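Gripper Comparison Programme: Frequently Asked Questions

Print this page | E-mail this page
Shares: 2 | Comments: 0

Last updated 21 December 2023

What is the purpose of the programme?

The programme compares end-effectors and their controllers on small-parts kitting work. Participating laboratories carry out an identical set of tasks with each candidate, so that purchasing decisions can be made on measured behaviour in place of catalogue ratings. It is administered by the Clukuvier Centre.

Which products are under comparison?

Two grippers are included in the current round: the Flulter parallel gripper and the Groso adaptive gripper. Both are run from the Kurtuluş controller in order to limit differences arising from motion planning. Other controllers may be admitted in a later round, subject to available bench time.

How many trials have been completed?

A total of 1128 trials had been logged when this page was updated. Of these, 421 involved flexible items such as wire leads and harnesses. Trials interrupted by a controller fault are recorded separately and are not included in either figure.

What counts as a successful pick?

A pick is successful when the item is lifted clear of its tray, carried to the centre tray and released without a second attempt. Where an item has trailing leads, no lead may remain hooked over the rim of the source tray. An item that is dropped and recovered is scored as a partial result.

May a laboratory substitute its own fingertips?

Yes, provided that the substitution is declared before the first trial and kept for the full series. Fingertips may not be changed between part types. Laboratories should report the material, the pad thickness and any surface treatment.

What camera position is required?

A fixed camera with a view of the source trays and the centre tray is required. Wrist cameras are optional and should be reported as a separate condition. Exposure must be locked, as glare on glossy tray walls has affected part detection in earlier series.

How are the parts laid out?

Each part type is given its own shallow yellow tray, with motors and the white wire harness in the upper pair and round red circuit boards and red and black wire bundles in the lower pair. The metal centre tray is lined with a sheet of blank white paper. Parts are to be laid down without straightening their wires. 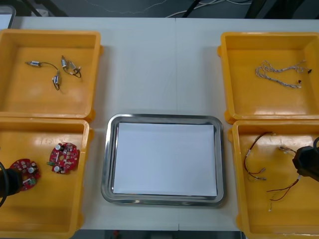

Is a particular order of picking prescribed?

No. The order is drawn by the controller at the start of each trial and stored with the results. Operators should not repeat a draw on the grounds that it appears unfavourable.

How long does a full series take?

A full series requires roughly 390 minutes of bench time, excluding calibration. It may be divided over several sessions if the arms are recalibrated at the start of each one.

When will applications for the next round open?

Applications will open in July. Laboratories that have already enrolled need not reapply, but should confirm that their licence for the controller software remains current.

E-mail this page | Print this page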